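Emby shelf and desk unit, three months in

I went back and forth on the Emby for ages (my old desk was basically a door on legs) and finally ordered it in August. It cost 125 and took me 3 evenings to build, mostly because the Nuchit instructions skip a page!

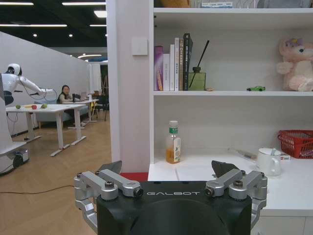
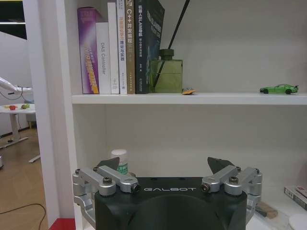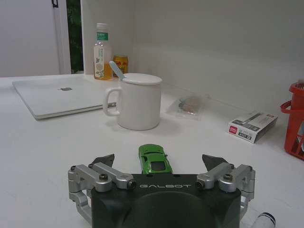
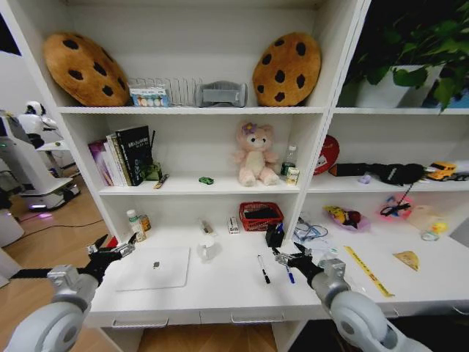

Guadalupe Cuautle wrote in to say hers went up in one afternoon, but she had a friend holding the side panels and she still ended up with a bolt left over. She also reckons the back board needs pinning twice as often as they tell you, and I'd go along with that.

Mine has been solid so far. The white does show every fingerprint, and I wish the cable hole were bigger, my plug only went through after a lot of swearing. I looked at the Bremia as well, lovely thing, but it's 22 dearer and you have to buy the feet separately. Delivery was fine, two heavy boxes left in the porch. I'd buy it again, though I'd get a proper screwdriver first.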